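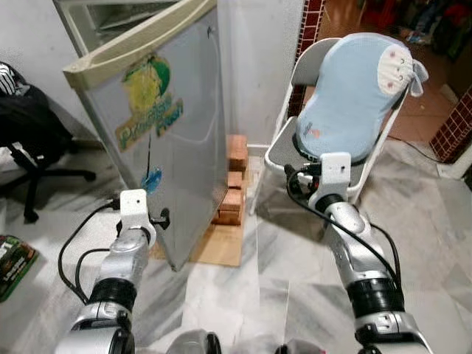

Noemí Varela wrote back to our last report that a reading scheme nobody can fault on paper may still be doing very little, and she asked us to say plainly whether Storik is worth a second year. I'll try. My short answer is that parts of it are, and that I trust the good numbers less than the people who sent them to me.

## Where we are

Storik set out to get adults in Zundside reading in small groups, one book a month, with a paid group leader. 64 people signed up in the autumn. The figure in the bid was higher, and I said at the time that it was a guess. I still think so.

Attendance is the number everyone likes to quote. It is also the softest one we have. Group leaders mark a person present if they come through the door, and two of the groups meet straight after the lunch club, so some people are already there. Ilango Fernandes has gone back through the registers for January and would take a fair few names out. I have asked for the same check on the other months before we publish anything.

## Book loans

401 loans went through the Storik shelf. That sounds healthy until you ask how many of those books were read. We don't know. A renewal counts as a new loan in the library's system, and one large-print thriller seems to have been renewed all winter by the same household.

Yolotzin Nava wants to drop loans as a measure. I would keep it, with renewals stripped out, if only to have something that doesn't depend on people telling us what we'd like to hear.

## What members say

The feedback forms are glowing. They were also handed out by the group leaders, at the end of a session, with cake. Tonantzin Ponce rang 30 members at home instead and got a more mixed picture:

- most enjoy the company and would come whatever the group was for
- several find the books too long for a month
- a handful said they now read at home in the evenings, which they hadn't before

The last point is the only one that speaks to the aim of the grant. It is a small group – but I believe them, and the details they gave were convincing.

## Money

We are under budget on books and over on room hire. Festarar put its hourly rate up without much warning. Uriel Barrera is talking to them, though I wouldn't bank on a refund.

## Next quarter

Shorter books, phone calls in place of forms, and 2 groups moved away from lunchtime. If attendance falls when they move, we will report the fall. I'd ask that no decision on year two is made until those figures are in.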